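About Evley

We plan meals and routes for people who travel with a food allergy or a medical diet.
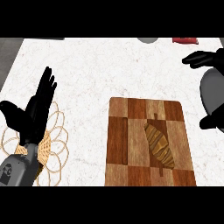 What does Evley do for a traveler?

We write a food plan for your trip. You tell us where you are going, how you are getting there and what you can't eat, and we send back a document of places to eat, stores to shop at, things to pack and phrases to show to kitchen staff. If something changes on the road, you can call us and we will rework the plan.

Most of our clients have celiac disease or a serious allergy to nuts, dairy, egg, fish or sesame. Others are on low-sodium or kidney diets, and a smaller group travels with a child who has several allergies at once. We don't give medical advice. If your doctor or dietitian has given you a list, we work from that list and we don't add to it or take anything off.

How we started

Evley was started by Jhonatan Escobar and Clotilde Texier, who met while working for a tour operator. Jhonatan handled coach tours and Clotilde handled complaints. A large share of the complaints were about food. Guests had written "no gluten" on a booking form months earlier, the form had gone to the hotel, and the hotel had served them a plain salad for five nights. The information had been passed along correctly at every step and the guest still went hungry.

They began by calling restaurants themselves, in the evenings, for a few repeat guests. The first paid plan was for a couple driving to Winolthorpe with a stop each night, and it took nearly 75 hours to put together. Plans don't take that long now. Much of the work in those days went into finding out which questions to ask. "Do you have gluten-free options?" gets one answer, and "Do you fry anything else in that oil?" often gets a different one.

The company was named after the street where the first office was. We have since moved to Correa, two floors above a print shop, and kept the name.

Who we are

Jhonatan Escobar runs the planning desk. He reads every plan before it goes out and still writes the long-distance driving ones himself.

Clotilde Texier looks after clients before and after the trip. If you call with a question about price or what is covered, you will probably talk to her.

Amparo Palomino is our dietitian. She checks that each plan matches the list the client sent, and she trains new planners in cross-contact and label reading.

Zoltán Lakatos keeps the restaurant listings. He also handles our phrase cards and works with the translators who write them.

Jhair Alvarado answers the road line in the evening and on weekends. Before joining us he worked in hotel kitchens, mostly on breakfast service.

How we check a restaurant

We have 1655 places in our listings. Every one has been called by a person at Evley, and we ask to speak to whoever is cooking or running the kitchen that day. We ask about shared fryers, shared boards and toasters, how sauces are thickened, where bread is kept, and what happens to an order when the kitchen is busy. The answers go into the listing with the name of the person who gave them.

A listing expires after a year. If we can't reach the restaurant again it comes out, even if clients have liked it. We also remove a place when it changes owners and put it back only after a new call. Last December was our biggest clear-out so far, and 200 listings were dropped.

Restaurants can't pay to be listed. We don't take commission on bookings, and planners pay for their own meals when they visit. A few restaurant owners have asked for a window sticker. We don't make one – a kitchen can change its fryer oil supplier or its cook in a week, and a sticker would still be up.

What a plan includes

A standard plan covers up to ten days. It has at least two places to eat for each main meal, with opening hours, and one grocery store near each overnight stop. There is a packing list for the first day and for any long stretch without services. Flights are covered as far as they can be. Airlines change caterers often, so we tell you what to carry and don't rely on the tray.

Phrase cards come with every plan that crosses a language border. They are printed on stiff paper and also sent as a file for your phone.

For school groups and clubs we work through Clitell, our group booking service. The group leader fills in one form per traveler, and we send a single plan with a page for each person who needs one. The largest group so far was a youth choir with 650 singers and parents on one trip, split between four hotels.

What we don't do

We don't sell trips, insurance or food. We can't promise that a meal will be safe, and you should carry your own medication and speak to the kitchen each time you eat, even at a place we have listed. We turn down some trips when we can't find enough places that will answer our questions. In that case there is no charge.

Working with us

Please allow three weeks for a standard plan and longer for groups. Rush plans are possible outside the holiday season – call first so we can tell you whether a planner is free. Planning calls are held on weekdays, and the road line is open every day to clients who are traveling.

If you run a restaurant and would like to be called, send your number and the quietest hour of your day to Zoltán through the contact page.

Page last updated April 4, 2026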